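Skoltby Tall Storage Cabinet, Two-Door

Home > Storage > Tall Cabinets > Skoltby

Finish: Speckled tan with black trim
Handles: White bar, one per door
Sold as: Single unit, flat packed
Item condition: New

The Skoltby is a cupboard. We mention this because the last catalog called it a "vertical living solution" and several customers wrote in to ask what it did. It has two doors and you put things behind them. When the doors are shut, the things are still there, but your visitors will be kinder about them.

It comes from Nuvine, who also make the Dusance bookcase and the Ryu bench, and who have never met a surface they didn't want to speckle. The tan-brown finish on the Skoltby is mottled all over, with darker patches here and there, and the pattern varies from door to door. If you want two doors that match like twins, please order the Dusance in white and leave this one for people with children, dogs or coffee. Fingerprints vanish into it. So did a pencil mark we made on the showroom model and then spent part of a morning looking for.

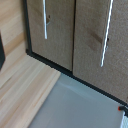

The handles are long, upright and white, and they are the part people argue about. Half our customers think they look sharp against the tan. The other half order replacements before the cabinet has left the warehouse. Either way, they are easy to grab with a full laundry basket on your hip, and you can find them in a dark hallway without patting the wall like a burglar.

Black trim runs down the side and along the base. The base strip takes the beating from vacuum cleaners, so the doors don't have to. Wipe it with a damp cloth. Wipe the doors with the same cloth if you like, but wring it out first and skip anything that says "scouring" on the bottle.

What goes inside

The shelves come with the cabinet and can be moved up or down. Set one low and you get a tall space for an ironing board, a broom and the tent you bought in May with such high hopes. Set them evenly and it makes a decent linen cupboard. Board games fit flat. Winter coats do not fit at all unless you take shelves out and add the hanging rail, sold separately, as hanging rails always are.

Assembly

Allow 2 people and an evening. The instructions have 29 steps, and step 6 is the one where the back panel goes in. Check which way it faces. Then check again, since you will not find out you were wrong until step 28, when the doors go on and refuse to meet.

Build it lying down and stand it up in the room where it will live. Fix it to the wall with the bracket in the hardware bag. This is a tall cabinet and it must be anchored, even if your floor is level and your household is well behaved.

If a door sits crooked, turn the side screw on the hinge a little at a time. Most gaps close up with patience. The rest can be blamed on the floor.

In the box

Panels, doors, shelves, hinges
Handles and handle screws
Wall bracket
Hardware bag, 41 pieces, plus a hex key to join the others in your drawer

Delivery and returns

We deliver to the ground floor. Stairs cost extra and should be mentioned when you order. Unbuilt cabinets can be returned in their packaging. Built ones cannot, however politely they are described.

Spare handles, hinges and shelf pins are kept in stock. Quote "Skoltby two-door" when you get in touch.

Page updated 2023-10-29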